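Unused Medicine at Home: What Do People Do With It?
Final project report, Community Health Methods
18 January 2020

Why this topic
Everybody has a drawer. Old antibiotics, half a course of painkillers, cough syrup from three winters ago. We wanted to know what people in Barros do with it all, and if they know the take-back box at the Stidach pharmacy exists. Short answer, mostly no.

Background
Flushing puts drugs in the water. Trash is better but kids and pets can get at it. Take-back is the best option if there is one near you. Barros has one box, inside the pharmacy, behind the greeting cards. Open store hours only. Population of the town is 3,709 so one box should be enough on paper.

What we did
Paper survey, one page, 8 questions. Handed out in July at the Torkico supermarket entrance and the library. We printed 800 which was way too many. Got 73 back filled in. Also did 19 short interviews with people who checked the "ok to contact me" box. Interviews were by phone, notes only, no recordings.

Question 4 was worded badly. It asked "do you dispose of medicine safely" and of course people say yes. We left it out of the results. Should of piloted it first.

Results
Keeping it "just in case" was the most common answer by a lot. Trash was second. Flushing third, more with older people. Take-back box was last. In the interviews, most people had never noticed the box, and a few thought you had to pay or show ID. (You don't.)

Storage came up even though we didnt ask. Kitchen cabinet, bathroom, a Furnitz shoe rack in the hallway. Bathroom is a poor choice because of the steam. Several people said they move pills out of the original package and then forget what they are, or lose the date. That one worried us most. If the label is gone you can't tell what it is or if its expired.
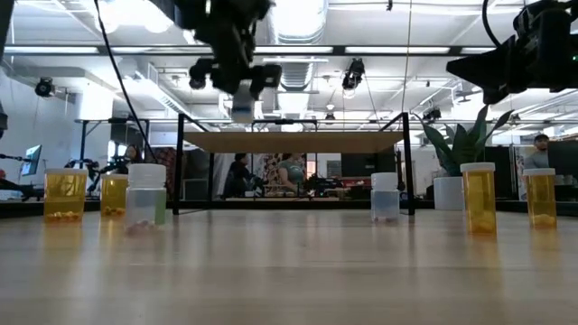

Fig. 1. Amber and clear pill bottles with white caps.

Problems
Small sample, and people who stop for a survey are probably more organized than average. No Spanish version, we ran out of time. Supermarket and library only so we missed anyone who doesn't go out much, and they may well have the most medicine at home.

Recommendations
Move the box to the front of the store. Put a sign up at Torkico. Add a line on the pharmacy bag saying bring back what you don't use. Cheap, all of it.

Next group: fix question 4, print fewer copies, start the interviews earlier. Blank survey is in Appendix A, interview notes in Appendix B.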